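Search Stiris Search this site Go

Small repairs should be taught in school

My first winter in Kutmont, I paid a man to change a tap washer. It took him 16 minutes. I was an adult with a degree and had never held a spanner.

Schools could give one lesson a week to this sort of thing — fuses, hems, hinges, punctures. It needs a spare room and some cheap tools. 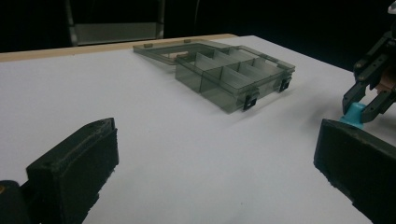
Page last changed: July

The usual objection is that the timetable is full. It is full of things we chose to put there, and we can choose again. Three terms would cover most of what a household needs. I would start with taps.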